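# The Bed Is the Biggest Table You Own

Rin Kudo's apartment has one table, and it is covered by a sewing machine from July until the holidays. When she comes back from the market she sorts her shopping on the bed.

She has done it that way for nine years, first in a rented room above the Grerkine bakery and now in a one-bedroom on Mizuno Street. The apartment measures 455 square feet. The kitchen counter holds a kettle, a dish rack and a cutting board, and if the cutting board is out, the dish rack has to go in the sink.

"People think it's strange until they try it," she says. "A bed is flat, it's at a good height if you sit on a stool, and nothing bruises when you put it down."

The last point matters if you buy fruit by the bag. Plums and ripe oranges don't like being tipped onto a hard counter. On a mattress they roll a little and stop. Kudo buys most of hers at Fakico, the wholesale market by the rail yard, where the stalls sell to restaurants until mid-morning and to everyone else after that. The prices drop and so does the choice. You take the bag as it comes, with the soft ones mixed in.

So the bag has to be sorted the same day. She keeps three groups: eat now, eat this week, cook. Anything split goes straight to the pan. Plums she checks near the stem, where they soften first. Oranges she picks up one at a time and judges by weight, and a light one goes in with the fruit for juice.

The only equipment is a plastic sheet and a tray. She went through a few sheets before settling on the kind she uses now. Shower curtains are too stiff and hold a fold down the middle, so everything rolls into the crease. Painter's plastic is too thin and slides around. What works is a soft, slightly heavy sheet sold by the yard at fabric and hardware stores. Flasteo, the store two blocks from her, cuts it from the roll. Buy it wide enough to cover most of the mattress and don't bother tucking it in. Wipe it with a damp cloth afterward and hang it over the shower rail.

The tray should be shallow, with a rim. A deep bowl lets you pile fruit up, and the bottom layer gets forgotten. In a tray you can see every piece, and the rim keeps the round ones in when you carry it to the kitchen.

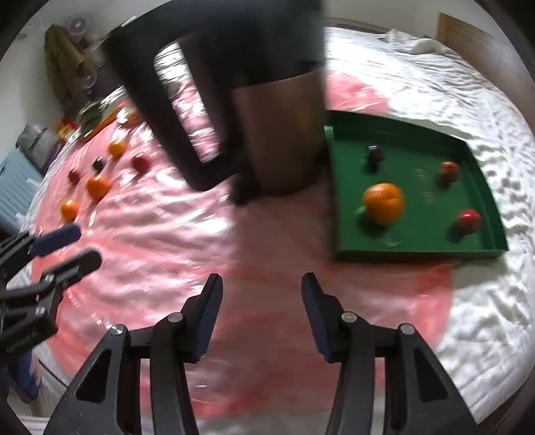

Kudo works from one side to the other. Loose fruit starts on the left and the keepers go into the tray on the right, so she never has to ask herself whether she has looked at something already. A left-handed friend does the same in reverse. With a full market bag it takes 18 minutes, including wiping down.

She sorts other things there too. Buttons, when she has bought a mixed jar. Receipts in the spring. Once, 200 paper lanterns for a street fair, which took an evening and meant sleeping on the couch.

There are a few things she won't put on the bed. Berries stain if the sheet shifts. Potatoes bring soil with them and get done on newspaper by the front door. Fish stays in the kitchen.

For storage she keeps the plums in the refrigerator once they give under the thumb, and the oranges out in the tray for the first few days. The cooking group gets cut up that evening with some sugar and left in a covered pot overnight. By breakfast there is enough syrup to start it over a low flame, and the bed has been made since the night before.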